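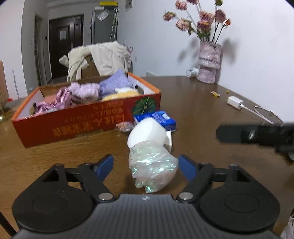

The Gerel kit, after almost four weeks

June 6, 2023

I said in May that I'd write something once I'd given the Gerel a fair go, and a few of you have asked, so I'll get on with it. Short version: I wouldn't pay for it at the current price, and I'm not sure I'd pay for it at half.

For anyone who missed the earlier post, Gerel is a hand-held gripper with a camera on it, sold by a firm called Batden. You pick things up with it in your own home, the camera records what the gripper sees, and the recordings go off through an app called Khúc, where they're turned into something a robot arm can learn from. The starter kit is £503. For that you get the gripper, a spare set of finger pads, a mount, a cable that's too short, and a year of Khúc. After the year Khúc becomes a subscription, and I had to write to them to find out how much. They told me pricing "will be confirmed nearer the time". I've bought enough gadgets to know what that sentence usually means.

The hardware first, as it's the part I like best. It feels solid. The fingers are black jointed arms with a blue pad on each tip, and they close evenly with no slop in the joints that I could find. The ribbed panel in the middle is a magnet for crumbs but wipes down easily enough. It's heavier than the website lets on. Ten minutes is fine, half an hour had me changing hands, and the grip is plainly shaped for somebody with bigger hands than mine.

Then there's the claim that made me want to try it, which is that it copes with "everyday mess". The demo video on the Batden site is all mugs and wooden blocks on a spotless white worktop. I don't own a spotless white worktop. I have a brown wooden table that collects things: a shallow orange cardboard box full of soft bits and pieces, a charging adapter trailing its cable, flowers in a vase done up in crinkled pink wrapping, packets, scraps of plastic. If the thing is meant for homes then that seems to me a reasonable test.

Packets it can do. Anything with a firm middle it can do, and it was better than I'd expected with rounded shapes, even when the blue pads had to come in at an angle. Shiny crinkly wrapping is where my faith went. The pads get hold of it well enough, and then the wrapping moves and whatever's inside doesn't come with it. I must have had a dozen goes at the same small wrapped thing one evening before I put the gripper down and used my fingers.

Cloth is better than wrapping, worse than the website says. Satin slithers. Anything fluffy is a doddle.

But the bigger trouble is Khúc. When you finish a session it gives each recording a mark, and recordings below the line don't count towards your "contribution score". I asked what the marks were based on. The reply said lighting, steadiness and "scene suitability". When I pushed on that last one I was advised to clear the surface before recording, and to avoid reflective packaging where possible. So the kit for everyday mess would like me to tidy up first and take the shiny things away. I wrote back saying so and got a very polite answer that didn't address it.

I did see one in better circumstances. Oanh Hứa, who some of you will remember from the old repair evenings in Fledport, has had hers for longer than me and uses it for a proper project, with an arm at the other end of it all. She let me watch a couple of runs. The arm picked up a folded cloth both times and I'll admit I was impressed. She also told me she ignores the marks completely, exports the raw files and does the rest with her own software. Which makes me wonder what I'm paying Khúc for, and I don't have her software or her patience.

Some smaller gripes, in no order. The app logged me out in the middle of uploads, more than once. The manual is 4 pages long and 2 of them are about warranty. The spare pads were a slightly tighter fit than the ones that came on it, and I don't look forward to changing them again. Charging is slow.

If you have an arm already and know what you're doing, the gripper on its own might be worth asking about. Batden don't list it separately, though Oanh thinks they'd sell you one if you emailed. Mine is going back before the returns window shuts, provided I can find the inner tray of the packaging.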